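Small parts trays on a white bench top — colour and rim height
Parkstead Workshop Forum > Benches and Storage

tarn_gauge
Posted 2021-06-21
I'm standardizing the trays at our Zerkutstead bench before the August refit. The top is plain white. Black interior, white rim, low sides. The contrast is good and dark fasteners are the only thing that disappears in it.

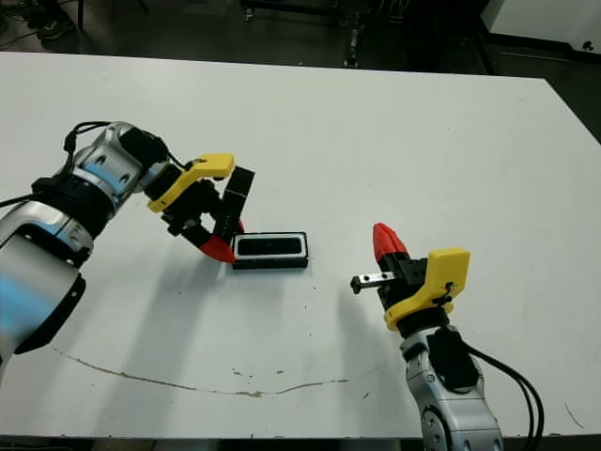 Black tray with white rim, long side across the bench.

Question is whether to order 26 more of the same or go to a grey interior.

mullion7
Grey. Black oxide screws in a black tray are a waste of everyone's eyesight. We changed over at Kakthorpe and I would not go back.

offcut_ledger
Disagree. Grey shows every scuff and the rim stops reading as an edge. Put a white liner in the one tray that holds dark screws and leave the rest. Laaksonen sells liners in packs of 11.

tarn_gauge
Liners lift at the corners in a tray this low. I lose 7 mm of depth as it is. The other problem is dark items left directly on the bench. Anything glossy and creased throws highlights under the overheads, and we run 4000 K panels. 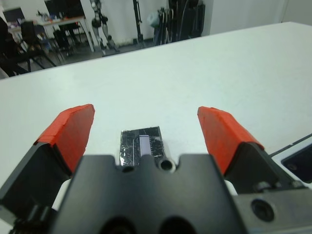
So for wrapped pieces I'm leaning toward a matte label, pale, along the length, and keeping them out of the black trays altogether.

mullion7
That works for wrapped pieces. It does nothing for screws. Still grey.

offcut_ledger
Tilt the panels before you buy anything. Half of the glare is angle — the tray colour is a separate issue.

tarn_gauge
Panels are fixed until the refit. I'll order one grey and run it beside the black.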